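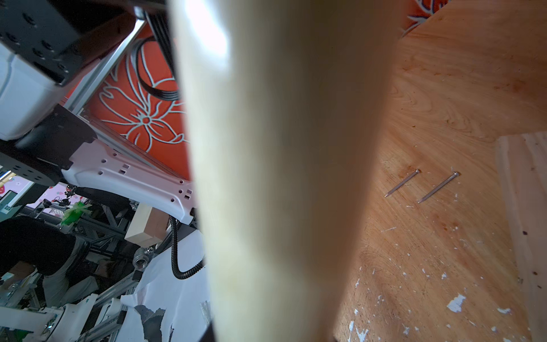 News > Workshop > Automation

Search this site Enter keyword Search

August, 8.15 am
By the Drorell news desk

Two-arm cell at Sarnness back in use after service

The two-arm robot cell in the Sarnness workshop is running again after 11 hours of maintenance. The cell is used for small woodworking tasks with hand tools, nails and short pieces of timber. It had worked 390 hours since its last full check, and the operators had noticed that the left arm stopped a little late when it came down to the table.

The service was made by Ashby, the company which looks after the cell under a yearly contract. Its technicians tightened the bolts at both arm bases, replaced one cable in the left shoulder and set the zero position of every joint again. The late stop came from a loose connector, and the motor itself was in good order.
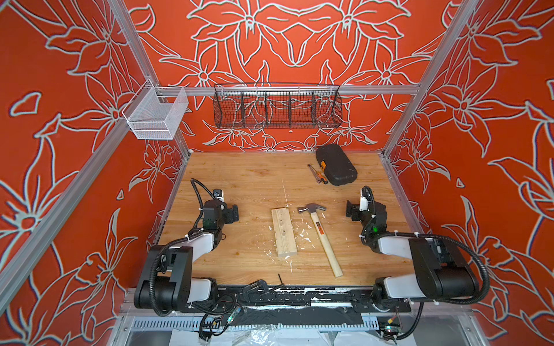 The cell with both grippers open over the table, and the hammer and wrench between them.

Ashby also checked the wrist cameras. Each camera must be calibrated again when its holder is moved, even by a very small distance, and this part of the job took four hours. The old calibration files are kept on the workshop server, so that the operators can compare the values later.

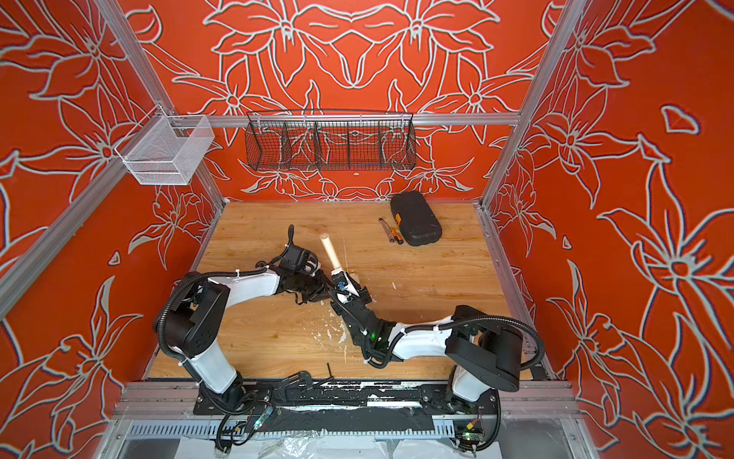
Cable wear remains the main concern for the next months. The conduits bend with every movement of the arms, and the workshop now inspects them at the start of each shift. The inspection includes a slow movement where the grippers come close together over the middle of the table. With the right gripper holding a cream-coloured dowel and the left one next to it, the operator can look at the black conduit looping along each arm and see if it pulls or rubs anywhere. The mounting plate along the front, which is smeared with white paint, will be cleaned at the next service.

Sarnness has ordered 19 metres of new conduit from Sundard as a reserve. Delivery is expected before the end of the month. Until then the arms will run at reduced speed - the workshop says that orders are not affected.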